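Chapter 4
Furniture and the Shared Room

In April, the housing office in Trilwood asked 45 households which piece of furniture they used most. The bed came second. First was the table, and 39 families said that they would replace it last if money was short.

This chapter looks at how people arrange rooms that must serve several purposes. We begin with clothing and posture, as a room is first of all a place where people stand, sit and pass one another. 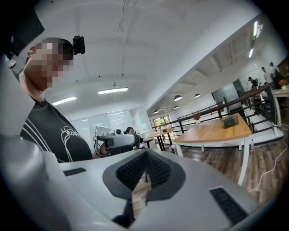

Figure 4.1 A person in a striped black T-shirt, seen in profile.

Iulian Mocanu, who measured small flats for many years, advised his students to draw the people before the walls. A standing adult needs less floor than we imagine, but a turning adult needs more. Section 4.2 returns to his method.

The table decides most of the remaining space. Its height, its shape and the distance to the nearest socket all have influence on daily habits.

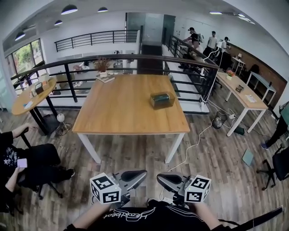

Figure 4.2 A square wooden table with white metal legs.

Before you read further, make a simple plan of a room you know well and mark where the table stands.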